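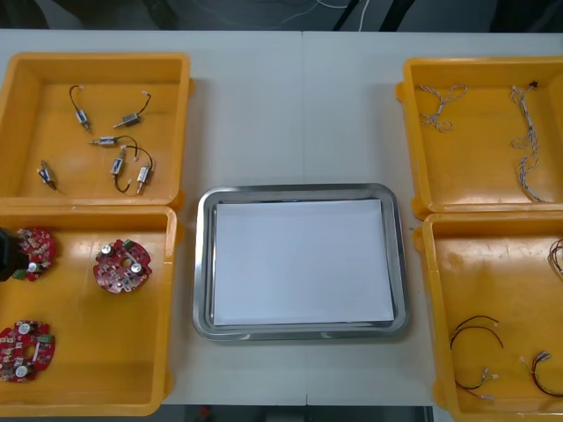
*Small motors in a yellow bin, with a steel tray in the middle of the table.*

I spent most of May with **The Sullcombe Truce**, Naima Ramadan's new book on how a ceasefire gets made and then slowly comes undone, and I've been pressing it on friends ever since. It is 373 pages long, which sounds like a lot for an agreement that held for five months, but I would happily have read more!

Ramadan covered the Masilela talks as a reporter, and the best chapters come from those long days outside the conference rooms at Clumumholm. She is wonderful on waiting. There's a whole evening spent on whether the two delegations can share a dining room (they can, in the end, with separate doors), and somehow I couldn't put it down. The argument over the wording of the prisoner exchange, 200 people in all, is just as gripping, and she lets the families speak at length without hurrying them along.

I did get lost now and then. The middle section on the Baltico border posts assumes you remember every commander from the opening, and I kept flipping back to the list of names – keep a bookmark there, you'll want it. The 2 maps are lovely but printed so small that I had to carry the book over to the window to read the river crossings.

What stayed with me was how ordinary the collapse felt. A patrol goes out late, a phone call isn't returned, and a statement is drafted in anger and read on the radio the next morning. Ramadan is careful about blame, maybe a little too careful for some readers, though I liked being trusted to make up my own mind.

Get the hardcover if you can, as the paperback's spine creased on me by the third chapter.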